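Follent College says nursing assistants can become RNs in 11 months

July 24, 2020

Follent College will open a fast-track nursing program in August that promises to turn certified nursing assistants into registered nurses in 11 months. The school announced the program, called Dolix, this week and says 391 people have already asked for an application.

Asking for an application costs nothing. A seat costs more, though how much more is hard to say. The college's announcement lists a $500 deposit, due before the first class, and leaves the full tuition to "individual advising." The deposit can't be refunded after 2 weeks.

Most associate degree programs in nursing take two years, not counting the science courses students often need before they get in. Follent says it can cut that down by giving credit for work experience and moving lectures online. It hasn't said how many credits a nursing assistant can expect for, say, five years in a long-term care home.

Then there are the clinical hours. Students have to spend them with patients, and hospitals have been turning student groups away since spring. Follent names two partners, Amaral Medical Center and the Cakesis chain of care homes. A spokesperson for Amaral confirmed that talks are under way and said no agreement has been signed. 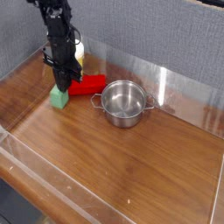 One nursing assistant at a Cakesis home said she would sign up tomorrow if she could see a bill first. She has put off school twice over money, she said, and a deposit with no price behind it makes her want to wait for the next group.

The announcement also makes much of the job market, and the demand for nurses is real enough. But employers in the area increasingly ask for a bachelor's degree, and Dolix ends with an associate degree. The college says graduates will be able to transfer into a four-year school. Asked which ones, it said a list was being prepared.

Follent also declined to give an expected pass rate for the licensing exam, saying it was too early for a program with no graduates. Applications are open until classes start in August.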